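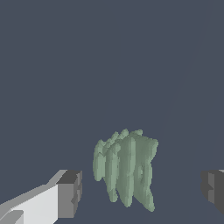 图3 计算机渲染的浅灰绿色形体,竖长的圆瓣并排相挤,瓣间有深色细沟。

4.2 没有现成名字的东西,人们怎样给它配量词

上一节谈的都是有名有姓的东西,椅子论把,鱼论条,说话人几乎不用想,量词就跟着名词一道出来了。到了这一节,情形要麻烦一些,也(请允许我们这么说)有趣得多。一个东西如果叫不出名字,量词便失去了名词的搀扶,只好自己去找依据。找来找去,无非是看它的轮廓,看它各部分之间松紧如何,再看它让人联想起什么。图3一类的形体正处在几种依据的交界上:把它看成弯起的手指或者一丛豆荚,顺口就是“一簇”“一束”;看成疙疙瘩瘩的珊瑚,说“一块”“一团”也很自然。同一个轮廓容得下好几种说法,汉语量词的弹性在这种地方看得最清楚。

本节所用的材料是1,265条口头描述,由94位母语者提供,全部录自他们与同伴闲谈时谈到陌生物件的片段。转写工作在Kanulo语料平台上完成,我们把每条描述里的数量短语连同前后各一句话一并摘出。之所以保留前后句,是吃过亏的。早先试做的时候,我们只摘短语本身,结果像“一坨”这样的词,究竟是嫌弃还是亲昵,脱离了上下文根本看不出来,两位标注者为此争论了整整一个下午,谁也没能说服谁。

先说最容易看到的现象。说话人常常改口。在全部描述中,有249条出现了前后两个不同的量词,而且改口的方向颇有规律:先说“个”,停一停,再换成一个更具体的。“那儿有个……有一串那种东西”,这样的句子在材料里俯拾皆是。“个”在这里好比进门时先搭的一把手,让句子得以开头,等说话人把形状想清楚了,再换上合适的词。反方向的改口也有,只是少得多,多半发生在对方露出疑惑的时候。说话人觉得“一簇”说得太满,便退回到“一个”,把判断的余地留给听的人。这种体贴在书面语里不容易见到,我们读转写稿时常常会心一笑。

再说“簇”和“团”的分工。词典一般把前者解释为聚集成丛,把后者解释为成球形的东西,听起来界限分明。可是在我们的材料里,两者的差别更多地落在“能不能分得开”上。凡是说话人能够在整体中辨认出一根一根、一瓣一瓣的,哪怕它们挤得很紧,也倾向于用“簇”;凡是内部的界线不值得一提的,便归到“团”里去。有一位说话人先用了“一团”,随后补上一句“你细看呢,它是一条一条的”,紧接着就改成了“一簇”。量词跟着目光走,目光一旦落到细沟和缝隙上,量词也就换了。

Abilio Soler在讨论西班牙语集合名词时提出过一个相近的看法,他认为集合名词的选用取决于说话人愿意在整体里“停留”多久。我们很喜欢“停留”这个说法。汉语没有与之完全对应的词类,但量词所担负的差事有一部分是重合的,把他的思路借过来,大体行得通。需要留神的是,他的例子多取自书信,写信的人有工夫斟酌;闲谈则是边看边说,停留的长短不全由自己做主,旁边的人插一句嘴,思路也就断了。

还有一类描述不太好归置,就是借器物作量词的,例如“一把”“一捧”“一兜”。这些词带着手的动作,说话人仿佛已经把东西拿起来了。按照第二节的分类,它们应当算作临时量词,与形状量词分开处理。我们起初也是这样做的,后来发现“一把”在年长的说话人口中已经十分稳定,用来指细长而聚拢的东西时,几乎感觉不到有手在场,便把它单独列为一小类。至于“一捧”,仍旧留在临时量词里,因为它总是和“捧着”“托着”一类动词前后相伴。这样划分难免有商榷之处,附录中列出了两位标注者意见不一的全部条目,读者如有更好的分法,我们很愿意听一听。

方言背景的影响留到4.3节再谈。在那里我们会看到,来自南方的说话人使用“一坨”时全无贬义,前面提到的那场争论,根源多半也就在这里。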